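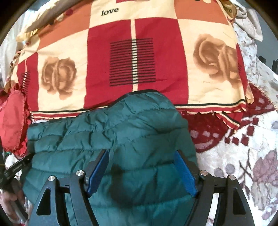
Home | Reviews | Outdoors | House Stuff | Archive | Contact

Hornano quilted puffer, in teal: six months in

Posted November 2006 by Binta Jibrin

I bought this puffer in May, when any sensible person is shopping for sandals, and the reason was the price tag. Mallet, over in Draltthorpe, had it on the clearance rack for $80. I'd been eyeing the Irkon one all winter and that one is $229, so you can imagine how fast I got to the register.

Then of course it hung in the closet until the end of September and I forgot I owned it. But I've had it on nearly every day since, and a few of you have written in asking for something warm that doesn't cost a car payment, so let's get into it.

First, the color. I wear a lot of gray and I was worried teal would be too much. It isn't! It's a good deep-ish teal with a thin black trim, and the black calms it down. My sister says I look like a mailbox from another country, but she has been borrowing it, so draw your own conclusions.

It's warm. I took it up to my cousin's place, 196 miles each way and a good bit colder than here, and wore it out on the porch in the mornings with only a T-shirt and a flannel underneath. The wind doesn't get through the fabric much. It does sneak in at the seams a little if you're standing still for a long time, and I noticed it mostly across the shoulders. The Irkon was better there when I tried it on in front of the store's door (they prop it open, very scientific test). Is it $149 better? Not for what I do, which is walk the dog and wait for buses.

Now the wrinkles. The fabric creases if you look at it. Ball it up in the back seat for an afternoon and it comes out bunchy, and then one part will be all crumpled while the rest is smooth as anything. Shaking it helps. Laying it out flat helps more. I spread it over the bed, on top of the big blanket with the brown roses, and give it a pat down, then leave it there till I need the bed. I have not ironed it and I don't think you should either.

Washing: I was scared of this part, so I put it off way too long. Cold water, gentle cycle, small amount of soap, and into the dryer on low with two clean tennis balls. It came out of the washer looking like a sad pancake and I really thought I'd ruined it. One trip through the dryer and the channels were mostly puffy again, with some clumps I had to work apart with my fingers while watching TV. The second trip took care of the rest. Plan on it eating up a whole evening. The color didn't run on anything, but I washed it alone so I can't swear to what it would do to your white towels.

Sizing is on the roomy side. I'm between sizes and took the smaller one, and I can still get a thick sweater under it. If you like things snug, size down. My sister is two inches taller than me and says it's a touch short on her in back when she bends over.

A couple of gripes. It's noisy. You swish. In a quiet waiting room people look up. And one line of stitching had a loose thread at the end from day one, which I snipped and dabbed with clear nail polish, and it hasn't gone any further. The little stuff sack that came with it is hopeless, way too small unless you have the patience to kneel on it and squeeze the air out. I gave up and use an old pillowcase.

I'd buy it again at $80. At full price I'd have to think harder, and I'd probably wait around for another sale. Mallet still had a few last time I was in, mostly larges and a mustard color that I walked past twice.

Next up is the flannel sheet sets, I promise, I know I said that last month too. If you own the Irkon and have washed it more than once, write and tell me how it held up.

Sign up for our newsletter and get new reviews by e-mail. We never share your address.

Previous: Cast iron griddle, one year later | Next: Boot trays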